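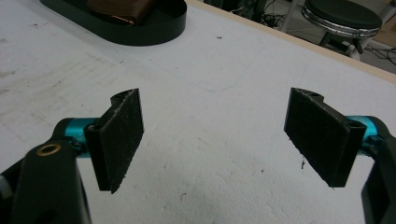

The Open Day at Vimholm

My aunt Huguette Lévesque had never been to an open day in her life, and she dressed for it as if it were a wedding (the green coat, the good shoes, a brooch like a small crab). I'd only asked her because the invitation said bring a guest and I didn't fancy the train on my own.

Vimholm is two stops past the end of anywhere you'd want to go. You come out of the station, cross the canal, and there's a long brick shed that used to make carpets, with a banner over the door and a girl giving out stickers. Huguette put hers on her handbag so it wouldn't mark the coat.

"Will there be tea?" she asked the girl.

"Upstairs, after the second demo."

"And what time is the second demo?"

"When the first one's finished," said the girl, and I could tell they'd get on.

We were put in Sólveig Ladefoged's group. I'd written to Sólveig in August about a job, and she'd written back very kindly to say there wasn't one, but would I like to come and look round in January, so there I was, looking round. She was shorter than her emails. She took us past the big arms in their cages, which were doing a sort of slow shrug over and over, and Huguette gave them the look she gives to people who jog.

"What do they want?" she whispered.

"They don't want anything, they're warming up."

"Well, I don't care for it."

But then we got to the grippers, and oh, she was lost! The hand tool was on teal tubes with black fuzzy pads at the ends, and Sólveig let people hold it. You worked it yourself, and whatever you picked up, the camera on it saw, and later on a proper arm would have a go at doing the same. Huguette listened to all this with her head on one side.

"So it learns from whoever's holding it," she said.

"More or less, yes."

"Then you want to be careful who you give it to," said Huguette, and held out her hand.

I should explain that my aunt did 4 decades of alterations above the chemist's in Purdale. She has picked pins out of carpets in the dark. She has threaded needles on a moving bus, for a bride, with the bride crying. She took that gripper off Sólveig as if she were being handed somebody's baby, opened it, shut it, opened it, and frowned at the pads.

"They're fraying."

"They do that," said Sólveig.

"They needn't. You want to turn the edge under."

A man behind us laughed, but Sólveig didn't. She got out a pencil.

Then there was a bit of a hush, the way there is at a fair when someone's good at the coconuts. Huguette picked up a key. She picked up a button and then a smaller button. Yesenia Urrego, who runs the software side and had only come down to find a charger, stopped where she was and forgot about the charger. She told us the arm had got through almost 900 tries at the small button the week before and dropped most of them.

"It's snatching," said Huguette. "Isn't it? You can't snatch at a button. You come down past it, and you let it come to you."

"Past it?" said Yesenia.

"Past it. Watch."

So we watched. I've known that woman all my life and I'd never once looked at her wrists. She came down slow, went a hair too far, stopped, and closed up on the way back. She did it again for Yesenia, and again, and a little boy at the front said "Again!" so she did it for him too.

We missed the second demo completely. We nearly missed the tea as well, only Sólveig brought it down to us in paper cups, with two ginger biscuits for Huguette and one for me, and asked whether Mrs Lévesque might ever be free in the mornings. They'd pay her train fare, and an hourly rate on top.

I said, "I'm the one who applied."

"I know," said Sólveig. "I'm so sorry."

Huguette thought about it all the way back over the canal, with her sticker coming loose in the wind. She'd have to move her hairdresser, she said. And she'd want a higher chair.

"You could come and carry my bag," she said, when the train came in.

I told her I'd need to see the rate.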